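List Thread Previous Next Search

From: Luuk Wouters
Date: 12 October 2022
Subject: Re: [ordale] Stakgate tolls, golems and the badger watch

Floor Bakker wrote:
> The guide says the badgers of Stakgate can't read. If so, how do
> they check toll tokens at night? Also, page 27 gives the gate one
> crank and the map shows two. Is either one canon?

Reading is never needed. The tokens are sorted by color order, and chapter 15 has a blind badger doing it by touch, so each band must also be cut to a different depth.
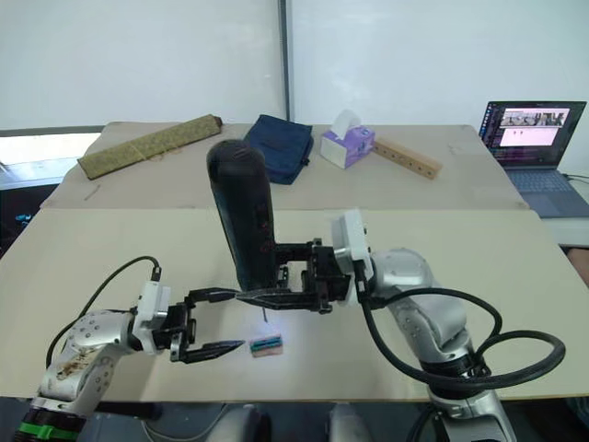 Token colors are given only once, in the second book, as "sea, night and rose" from the top down. I take that as flat bands going all the way across, like the teal, dark blue and pink on the little striped block. The fan wiki draws them as rings, and the text doesn't support that.

On touch, the hare smugglers file their tokens smooth and get caught. The word used is "cross-cut", for tokens and for spear grips. A fine diamond pattern like the one on the Bosch screwdriver's black grip panel fits both uses. Plain grooves would fit only the spears.

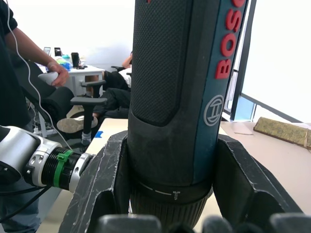
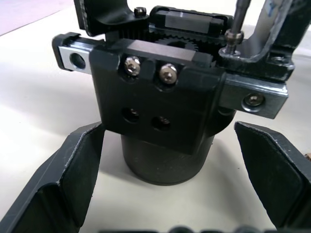 As for the crank, I count one. Page 27 was revised for the 500-page edition and the map was not. The gatehouse works are "black, upright, with a bright arm to the right", so picture the black assembly with its silver bar sticking out on that side. The second crank on the map is probably the well – Thijs Bosman argued this in May and I agree with him.

Open item: the toll roll lists 701 badgers, far too many for the watch as described. If anyone has the first printing, please post the line.

Luuk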